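Start | Vorträge | Arbeitsblätter | Archiv | Kontakt
Seite drucken | Per E-Mail weiterleiten

Sprechnotizen: Regeln für Faltdemonstrationen – wer liest sie, wer hält sie ein?

Folie 1
Kurz begrüßen, keine Vorstellungsrunde. Gleich zur Sache: Der Vokow-Leitfaden für handgeführte Greifer hat 963 Zeilen, und ich habe alle gelesen. Ich bezweifle, dass das viele im Saal von sich sagen können. Vorwurf ist das keiner. Ein Regelwerk, das niemand bis zum Ende durchhält, hat seinen ersten Test schon verloren.

Folie 2
Anfangszustand. Der Leitfaden verlangt ein Kleidungsstück »in zufälliger Lage«. Was heißt zufällig? Fallen gelassen, geworfen, von Hand zusammengeschoben? Bei Kirkgate wird geworfen, bei Lusosum geschoben, und beide haken dasselbe Kästchen ab.

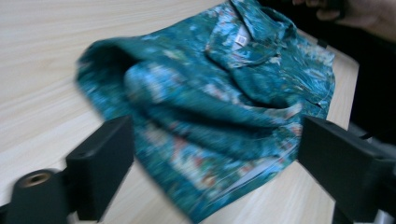

Heft 3, S. 3

Ein Hemd als Bündel, der Kragen hochgeklappt, eine Hand dicht daneben. Ans Publikum: Gilt das als Anfangszustand oder schon als Eingriff? Handzeichen abwarten. Ich rechne mit einem geteilten Saal. Die Regel sagt nur, »Hände sind nach Möglichkeit zu vermeiden«. Mit »nach Möglichkeit« lässt sich jede Aufnahme durchwinken.

Dann Bewegungsunschärfe. Der Leitfaden will unscharfe Passagen aussortieren, nennt aber keinen Grenzwert. Wer streng aussortiert, wirft gerade die schnellen Griffe weg und behält die zögerlichen. Ob das den Daten guttut? Ich habe dazu bisher Behauptungen gehört und keine Messung gesehen.

(Falls Zwischenfrage zum Pflegeetikett: Ja, es darf dranbleiben. Steht im Anhang, ohne Begründung.)

Folie 3
Zwei Greifer an einem Stück. Hier wird der Leitfaden plötzlich sehr genau: Kragen zuerst, Knopfleiste als Bezugslinie, Ärmel zuletzt. Klingt vernünftig. Bei einem T-Shirt gibt es aber weder Kragen noch Knopfleiste, und dann steht man da.

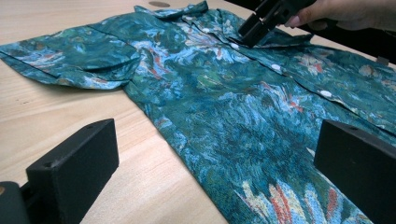 Zweiter Greifer am Kragen, oberes Ende der Knopfleiste.

Das Muster ist übrigens so unruhig, dass man die Knopfleiste vor allem an den weißen Knöpfen findet. Mit dunklen Knöpfen wäre die schöne Bezugslinie womöglich Theorie. Im Leitfaden kommt gemusterter Stoff genau einmal vor, und zwar als »zu bevorzugen«. Warum bevorzugen? Ich habe bei Wasilewska schriftlich nachgefragt, die Antwort war ein Verweis auf die nächste Fassung.

Zur Auflagefläche: »eben und sauber«. Feine Kratzer im Holz, sind die noch eben und sauber? Ich würde sagen ja. Ein Prüfer mit schlechter Laune sagt nein.

Folie 4
Die Zahl 400. So viele Durchgänge fordert der Leitfaden pro Kleidungsstück. Herleitung fehlt. Langsam vorlesen, Pause lassen.

Meine Vorschläge, bitte nicht als Norm missverstehen:
– Anfangszustand mit einem Wort protokollieren: geworfen, geschoben, gelegt.
– Jede sichtbare Hand vermerken, auch wenn sie nur am Rand auftaucht.
– Verworfene Durchgänge aufheben und den Grund dazuschreiben.

Folie 5
Fragen. Wenn jemand wissen will, ob ich die Regeln abschaffen möchte: nein, kürzen. Der Anhang zur Beleuchtung kann als Erstes weg.

Kontakt | Impressum | © Alle Rechte vorbehalten | Nach oben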